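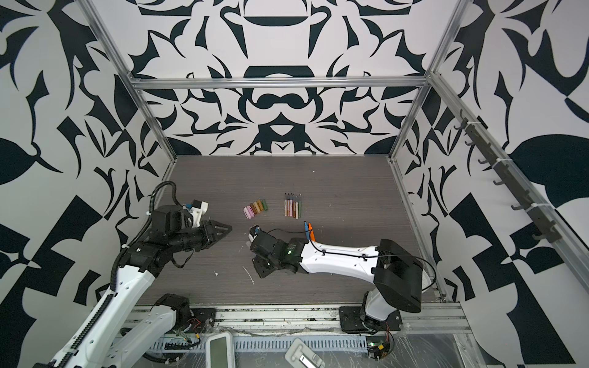
Residency Diary of the Liresent Reading Room
Entry for 2019-11-01

The Reading Room opened at the usual hour. The heating had been repaired overnight and the large hall was comfortable by mid-morning. The side gallery was still cold, and readers who had reserved desks there were offered places in the hall instead. Most accepted.

The principal business of the day was the arrival of the Mansour deposit, which had been expected since the summer. It consists of about 600 letters, together with household accounts, seed lists and a quantity of pressed plants. The delivery was made in 12 crates by the side entrance, as agreed, and was signed for before lunch. One crate had been packed with newspaper against the advice given in our February letter. The contents do not seem to have suffered, but the newsprint has been removed and the folders beneath it set aside for inspection.

The pressed plants will need a separate decision. The deed of deposit refers to "papers and related matter," and it was the view of this office that plants mounted on written sheets fall within those words. Loose specimens are a harder question. They have been placed in the quarantine cupboard for now, and the donor family will be asked for its wishes in writing.

Labeling of the folders

The afternoon was given to labeling. The Room's rule remains that original folders are marked in pencil only, and that color is used solely on the temporary outer wrappers: pink for correspondence, light blue for accounts. The rule was adopted after the Zindosard papers, where ink had passed through a wrapper and reached the sheet behind it. Readers of this diary may remember that the repair took a full season and was never wholly satisfactory.

Progress was slower than planned. The letters are in no clear order, and several bundles tied together under one date proved to contain material from quite different years. It was agreed to keep the bundles as received and to record the true dates on the wrapper. Two bundles were finished by the close of the day.
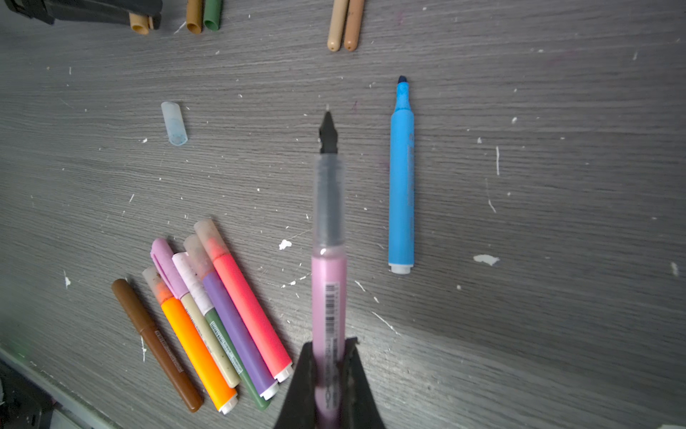
Other matters

The revised edition of the Birnumel gazetteer was received and placed on the open shelves. The old edition will be kept in the stack, as its maps are larger and easier to read.

A reader asked that the hall clock be silenced. The request was declined – the clock has been in the hall as long as the desks have – but a desk was found for the reader at the far end, near the atlases.

Three requests for copies were received by mail. Two were filled the same day. The third concerns a volume too tightly bound to be opened flat, and a reply will be sent on Monday suggesting a visit.

The hall was closed at six. The quarantine cupboard was locked and the key returned to the office. Work on the Mansour letters will resume with the bundle marked "Orchard," which is the thickest and has lost its string.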